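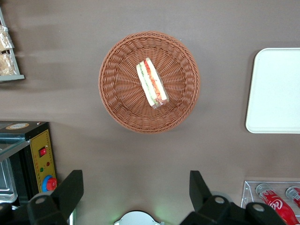
The arrangement of the weekday lunch table was reviewed in this household at the start of January, and the following account is offered to readers who asked about it after the previous entry. The former practice was to leave all prepared food in one large bowl, from which each person took what he or she wished. The bowl has been retired. A round woven basket now holds the sandwich that is to be eaten first, wrapped in clear film with the cut side up, so that the filling may be identified without handling. Other wrapped items stay in the rack until they are needed. The white tray is reserved for plates and cutlery.

The basket was purchased from Lévesque, together with a second of the same size that is kept for bread. It should be noted that a woven basket of this kind does not respond well to soaking. A dry brush is sufficient for crumbs - a damp cloth may be used on the rim, provided that the basket is then left upside down overnight.

With regard to wrapping, the household has used Zestik film for some time and has no plans to change. Each sandwich is cut, pressed lightly for 30 seconds under a board, and wrapped with the loose end gathered at the bottom. Sandwiches containing tomato are made on the same morning. Those with cheese or cold meat may be made the evening before and kept in the refrigerator.

Mr. Wayne McIntyre has inquired whether the rack is suitable for rolls. It is, although round rolls tend to travel and are better placed at the lower level. Mr. Brayden Doucette has requested the recipe for the green relish mentioned in December. It will be published once the quantities have been checked, as the version on file calls for 2 cups of vinegar and this is believed to be an error.

Readers who keep a similar table are invited to submit their own arrangements by means of the comment form. Remarks concerning the retired bowl have been received and noted.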